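보른데일 목양견

보른데일 목양견(영어: Borndale Sheepdog)은 보른데일 골짜기와 그 위쪽 잘투두라(Zaltudura) 고원에서 양을 몰던 중대형 견종이다. 현지에서는 짧게 '보른데일'이라고만 부르며, 옛 문서에는 '골짜기개'라는 이름도 보인다. 넓은 고원에 흩어진 양 떼를 혼자 힘으로 한데 모아 오는 능력이 대단히 뛰어나고, 일이 끝나면 사람 발치에 턱을 얹고 꼼짝도 하지 않는 두 얼굴의 매력으로 애호가들의 사랑을 받는다. 사육 지역이 좁아 바깥에는 오랫동안 거의 알려지지 않았으나, 목양 대회가 늘면서 점차 이름이 퍼졌다.

목차
1 이름
2 역사
3 외형
4 성격
5 목양 방식
6 강아지 시기와 훈련
7 등록과 혈통
8 건강
9 관리
10 같이 보기

이름

견종명은 골짜기의 이름에서 왔다. 고원 쪽 목동들은 한때 '잘투두라 개'라는 이름을 고집했고, 품종 표준을 정할 때에도 이 문제로 꽤 오래 다투었다. 결국 겨울을 나는 곳의 이름을 따른다는 원칙이 채택되었다. 개들은 여름에만 고원에 올라가고 한 해의 절반 이상을 골짜기 농가에서 보낸다. 고원 이름은 털색 가운데 하나인 '잘투두라 그레이'에 남아 있는데, 비 오는 날의 바위를 닮은 이 푸르스름한 회색은 품종에서 가장 아름다운 색으로 꼽힌다.

역사

보른데일 목양견의 조상은 골짜기 농가에서 기르던 집 지키는 개와 계절마다 양을 따라 이동하던 가벼운 체구의 몰이개로 여겨진다. 농가의 개는 체격이 좋고 추위에 강했지만 양을 다루는 일에는 서툴렀다. 몰이개는 양을 보는 눈이 놀랄 만큼 좋았으나 고원의 밤을 견디기에는 털이 얇았다. 두 무리가 섞이면서 오늘날의 모습이 만들어졌다는 설명이 가장 널리 받아들여지며, 다른 지역의 개가 얼마나 섞였는지에 대해서는 의견이 갈린다.

골짜기의 농가는 해발 1400미터 아래에 모여 있고, 여름 방목지는 2000미터가 넘는 곳에 펼쳐져 있다. 봄에 양을 올려 보내고 가을에 내려오는 이 이동이 품종의 성격을 결정했다고 해도 지나치지 않다. 좁은 비탈길에서는 양을 한 줄로 세워 천천히 밀어야 하고, 고원에 도착하면 반대로 멀리까지 달려 넓게 감싸야 한다. 한 마리의 개가 이 두 가지 일을 모두 해낸다는 점이 정말 흥미롭다. 다른 지역에서는 보통 서로 다른 개가 나누어 맡는다.

교배 기록은 처음에는 농가마다 따로 남겼다. 양털 장부의 뒷면에 어미와 아비의 이름, 털색, 귀 모양만 적어 둔 것이 대부분이다. 기록의 밀도는 집집마다 크게 다르다. 어떤 장부에는 강아지 한 마리 한 마리의 버릇까지 적혀 있고, 어떤 장부에는 '검은 것 넷, 좋음'이라는 한 줄이 전부다. 이런 장부들이 훗날 혈통 정리의 바탕이 되었다.

이웃 마을 쿤뷔(Kundby)는 품종의 역사에서 빼놓을 수 없는 곳이다. 양 시장이 서는 날이면 목동들이 개를 데리고 모여들었고, 시장 뒤편 목초지에서 솜씨를 겨루던 것이 정식 대회로 자라났다. 쿤뷔 대회에서는 지금도 개와 양 외에 별다른 장치를 쓰지 않는다. 문 하나와 말뚝 두 개, 그리고 언덕 위에 풀어 놓은 양 다섯 마리가 코스의 전부다. 단순하지만 보고 있으면 숨을 죽이게 된다.

외형

보른데일 목양견은 몸길이가 키보다 약간 길고, 가슴이 깊으며, 허리가 단단하다. 암컷은 수컷보다 눈에 띄게 가볍고 회전이 빠르다. 머리는 정수리가 평평한 쐐기형이고 주둥이는 지나치게 가늘지 않다. 귀는 뿌리에서 서고 끝만 앞으로 접히는 것이 표준이지만, 완전히 선 귀도 인정된다. 한쪽만 접힌 귀는 심사에서 감점을 받는데도 목동들 사이에서는 오히려 인기가 높다.

털은 이중모이다. 겉털은 곧고 거칠며 물을 잘 튕겨 내고, 속털은 빽빽하고 부드럽다. 목둘레와 허벅지 뒤쪽의 털이 특히 풍성하고 다리 앞면의 털은 짧다. 인정되는 색은 검정, 짙은 갈색, 잘투두라 그레이이며 가슴과 발끝의 흰 무늬가 허용된다. 회색 강아지는 태어날 때 거의 검게 보이고, 첫 털갈이를 지나면서 서서히 본래의 색을 드러낸다. 이 변화를 지켜보는 일은 회색 계통을 기르는 사람만이 누리는 큰 즐거움이다!

꼬리는 평소에 낮게 늘어뜨리고 흥분하면 등 높이까지 올린다. 꼬리를 자르는 관습은 없었다. 경사지에서 방향을 바꿀 때 꼬리로 균형을 잡는 모습이 뚜렷하게 관찰되며, 대회 심사표에도 꼬리의 쓰임을 보는 항목이 있다.

성격

영리하고 끈기 있으며, 주인의 움직임을 읽는 데 놀라운 재능을 보인다. 낯선 사람에게는 처음에 거리를 두지만 공격적인 태도는 결점으로 본다. 한번 마음을 연 사람은 오래 기억한다. 여러 해 만에 찾아온 계절 목동을 알아보고 마을 어귀까지 달려 나갔다는 이야기가 골짜기 곳곳에 전해 내려온다.

짖는 일은 적은 편이다. 양을 몰 때는 거의 소리를 내지 않고, 집에서는 문밖의 변화를 알릴 때 두세 번 짖고 만다. 대신 콧소리와 낮게 웅얼거리는 소리가 아주 다채롭다. 밥때가 늦어졌을 때, 산책 줄을 보았을 때, 자리를 빼앗겼을 때의 소리가 모두 달라서 함께 사는 사람들은 금세 구별하게 된다.

혼자 오래 두는 환경에는 맞지 않는다. 할 일이 없으면 스스로 일을 만들어 내는 개이며, 가족을 한 방에 몰아넣거나 신발을 거실 가운데에 모아 두는 행동이 자주 보고된다.
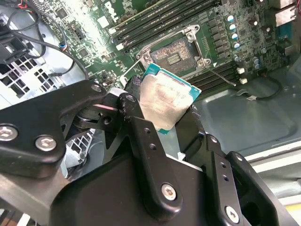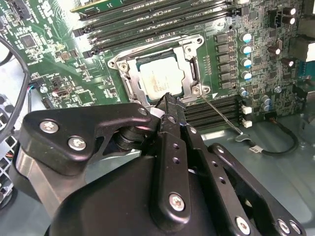
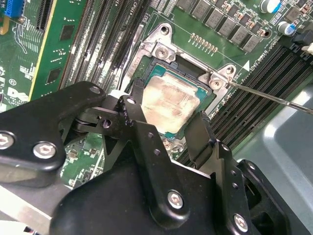
목양 방식

보른데일 목양견의 작업은 크게 '모으기'와 '밀기'로 나뉜다. 모으기에서는 양 떼의 바깥쪽으로 크게 원을 그리며 돌아가 반대편에 선 뒤, 목동 쪽으로 천천히 다가온다. 원을 그리는 동안 개는 양을 똑바로 보지 않는다. 시선을 비스듬히 두어 양이 놀라 흩어지는 것을 막는데, 이 곁눈질은 배우지 않은 강아지에게서도 나타난다. 처음 양을 만난 어린 개가 고개를 살짝 틀고 호를 그리기 시작하는 순간은 몇 번을 보아도 감탄스럽다.

밀기는 좁은 길에서 쓰는 기술이다. 개는 양 떼의 뒤에서 좌우로 짧게 오가며 속도를 조절한다. 앞쪽이 막히면 엎드려 기다리고, 길이 트이면 신호 없이도 일어나 다시 움직인다. 뒤처진 어린 양에게는 코로 살짝 엉덩이를 밀어 주는 정도의 접촉만 허용되며, 무는 행동은 대회에서 즉시 실격이다.

신호는 휘파람과 짧은 말을 함께 쓴다. 그 가운데 가장 유명한 것이 '자크(Żak)'이다. 하던 일을 모두 멈추고 그 자리에 엎드리라는 뜻의 호령으로, 짧고 날카롭게 끊어 외친다. 어원은 분명하지 않다. 채찍 소리를 흉내 낸 말이라는 설과 옛 목동들의 은어에서 왔다는 설이 있으나 어느 쪽도 확실한 근거가 없다. 바람이 센 고원에서 멀리까지 또렷하게 들린다는 점은 모두가 인정한다. 오늘날에는 보른데일 목양견이 아닌 개를 기르는 사람들도 이 호령을 즐겨 쓴다.

강아지 시기와 훈련

한배에서 보통 네 마리에서 여덟 마리가 태어난다. 전통적으로 강아지는 양 우리 옆의 칸에서 자라며, 눈을 뜨면서부터 양의 냄새와 소리에 익숙해진다. 도시에서 기르는 경우에도 어릴 때 여러 동물과 사람, 바닥의 감촉, 생활 소음을 부드럽게 경험시키는 것이 좋다.

생후 첫해에는 본격적인 목양 훈련을 하지 않는다. 이름을 부르면 돌아오기, 줄에 매여 걷기, 엎드려 기다리기를 익히는 시기이다. 골짜기의 목동들은 이때를 '발이 머리를 기다리는 때'라고 부른다. 다리는 길쭉하게 자랐는데 쓰는 법을 모르는 강아지가 제 발에 걸려 구르는 모습에서 나온 말로, 한 번이라도 본 사람이라면 고개를 끄덕일 만큼 잘 들어맞는다.

양과의 첫 만남은 울타리를 친 작은 목초지에서 성격이 온순한 양 몇 마리를 두고 이루어진다. 훈련은 짧게 끝내고, 강아지가 아직 더 하고 싶어 할 때 데리고 나온다. 경험 많은 개와 짝을 지어 내보내는 방법도 널리 쓰이지만, 어린 개가 선배만 따라다니게 된다는 비판도 있다. 두 방식 가운데 어느 쪽이 나은지는 지금도 애호가들이 밤새 이야기할 수 있는 주제이다.

목소리를 높이는 훈련은 권하지 않는다. 이 품종은 사람의 어조에 민감하여 꾸중이 거듭되면 작업 자체를 피하게 된다. 잘한 행동에 곧바로 칭찬과 다음 일을 주는 것이 효과적이다. 간식보다 일을 더 큰 보상으로 여기는 개체도 많으며, 이런 개에게는 양을 한 번 더 돌게 해 주는 것이 최고의 상이다.

등록과 혈통

품종 등록부는 보른데일의 농가들이 함께 관리한다. 2019년 12월에 마감된 등록부에는 살아 있는 개 3152마리가 올라 있으며, 이 가운데 2366마리가 목양 적성 확인을 마친 것으로 기록되어 있다. 외모 심사만으로는 번식 자격을 얻을 수 없고 실제로 양 앞에 서서 모으기와 밀기를 보여 주어야 한다. 작은 품종이 이렇게 일하는 능력을 굳건히 지켜 온 것은 반가운 일이다.

혈통은 크게 골짜기 계통과 고원 계통, 쿤뷔 계통으로 나뉜다. 골짜기 계통은 몸이 묵직하고 침착하며 밀기에 강하다. 고원 계통은 다리가 길고 달리는 폭이 넓다. 쿤뷔 계통은 대회를 중심으로 다듬어져 반응이 빠르고 신호에 예민하다. 계통 사이의 교배는 자유롭게 이루어지며, 유전적 다양성을 유지하기 위해 오히려 장려된다. 한 마리의 수컷이 낳을 수 있는 배의 수에도 제한이 있다.

건강

전반적으로 튼튼한 품종이다. 다만 체격이 있는 목양견에게서 흔히 보이는 고관절 이형성증에는 주의가 필요하며, 번식에 쓸 개는 방사선 검사를 받는다. 성장기에 체중이 지나치게 빨리 늘거나 계단을 많이 오르내리면 관절에 부담이 갈 수 있다. 회색 계통에서는 피부가 건조해지는 경우가 있다는 보고가 있으나 색과의 관계는 밝혀지지 않았다.

가슴이 깊은 개인 만큼 위확장·염전의 위험도 알아 두어야 한다. 식사를 나누어 주고 먹은 직후의 격한 운동을 피하게 한다. 배가 갑자기 부풀고 헛구역질을 반복하면 응급 상황이므로 곧바로 동물병원으로 가야 한다.

더위에는 약한 편이다. 여름철에는 해가 낮은 시간에 운동시키고 그늘과 물을 충분히 마련한다. 더위를 막겠다고 털을 바짝 깎는 것은 좋지 않다. 이중모는 햇볕으로부터 피부를 보호하며, 한번 깎으면 겉털이 고르게 자라지 않을 수 있다.

관리

평소에는 일주일에 두 번쯤 빗질하고, 봄과 가을의 털갈이 때에는 매일 빗어 준다. 털갈이철에 빠지는 속털의 양은 처음 기르는 사람을 깜짝 놀라게 한다. 보른데일에서는 이 속털을 모아 양털과 섞어 실을 잣고, 그 실로 짠 장갑은 따뜻하고 질기기로 이름나 있다. 겉털의 방수 기능을 지키기 위해 목욕은 더러워졌을 때만 시킨다.

발바닥 사이의 털은 길게 자라므로 눈이 뭉치기 전에 다듬는다. 귀 안쪽은 가볍게 살피고, 며느리발톱은 닳지 않으니 따로 깎아 준다.

운동량은 상당하다. 단순히 오래 걷는 것보다 냄새 찾기, 물건 가져오기, 방향 신호 따르기처럼 머리를 함께 쓰는 활동이 잘 맞는다. 양이 없는 가정에서는 커다란 공을 정해진 문 안으로 밀어 넣는 놀이가 인기 있는데, 보른데일 목양견은 이 놀이에 어찌나 진지하게 임하는지 공이 들어간 뒤에도 한동안 그 앞에 엎드려 지키곤 한다.

같이 보기

목양견
이동 방목
이중모
쿤뷔 목양 대회
잘투두라 고원

분류: 개의 품종 | 목양견 | 보른데일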